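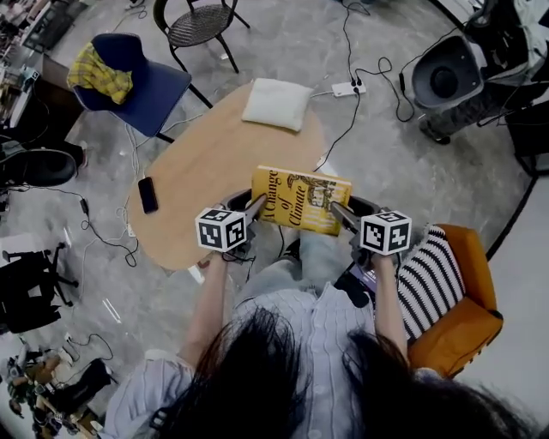
Figure 2. Two hand-held grippers, each fitted with a marker cube, seen from above.

4.3 Test drives and reported intent to buy

The claim most often made for invitation-only vehicle launches is that guests who drive the car on the night go on to buy it, or talk someone else into buying it. The claim is old and the trade press repeats it freely. We found less support for it than we had been led to expect, and the support we did find comes mostly from parties with an interest in the answer.

The best-documented case open to us was the launch of the Rastska Flultia, held on Feb 26, 2023, and run by the agency Wilness for the manufacturer. Wilness gave us its closing report and the answers to its exit survey. The report says that 70 percent of guests who took a test drive "intend to purchase or recommend" the Flultia. That is a striking figure, and it has since been quoted in sales material without the wording of the question attached to it.

The wording matters. Intending to buy a car and intending to recommend one are very different things, and the survey put them in a single box. A guest who planned to mention the Flultia to a cousin was counted the same way as a guest ready to sign. When the separate follow-up item on buying is taken alone ("Do you plan to order a vehicle of this type within a year?"), the share drops to 37 percent. Even this is generous, as "a vehicle of this type" would cover most of the Flultia's rivals.

There is a second problem, which the agency's report does not discuss. The guest list was drawn up largely by dealers, and the dealers were asked to invite customers whose leases were close to ending. Many of these people were going to need a car soon whether or not they had spent an evening with canapés and a light show. A high rate of stated intent in such a group tells us that the dealers know their customers. It tells us very little about the event. To separate the two, one would need a set of similar customers who were left off the list, and no such set was kept. We asked whether one could be put together afterward from dealer records. Wilness replied that the records belonged to the dealers.

One dealer group, Šimko, did let us look at its order book through the end of May. We had hoped to match orders against the guest list, but names were recorded differently in the two files and many guests had come with a partner who may have placed the order instead. We could match some orders with confidence and others only by guesswork, and we decided against reporting a conversion rate built on the second kind. What can be said is that Šimko's showrooms that sent guests to the launch did not stand out clearly from those that sent none. Sales staff at the group felt that the event had helped. They may be right. Staff who attend a good party are also likely to think well of it.

It could be argued that this sets the bar too high, and that launches are meant to build the standing of a brand over years. We take the point, but it is hard to test and easy to hide behind. If the benefit is long-term, then exit surveys filled in at the cloakroom should not be offered as evidence for it. The Flultia survey was also answered on tablets held out by hosts in Rastska jackets, which is a poor setting for a frank opinion about the gearbox. On the item asking whether the drive "met expectations," the reported score was 100 percent. We have seen no product of any kind for which we would believe that number, and we left the item out of our analysis.

None of this shows that test drives at launches fail to sell cars. The material we were given cannot settle the matter in either direction, and the same appears true of the other agency reports reviewed in Section 2, several of which use nearly identical questions. Until a manufacturer is willing to hold back invitations from part of an eligible list and share the orders that follow, we treat reported intent as a measure of guest goodwill and give it no weight in the cost estimates below.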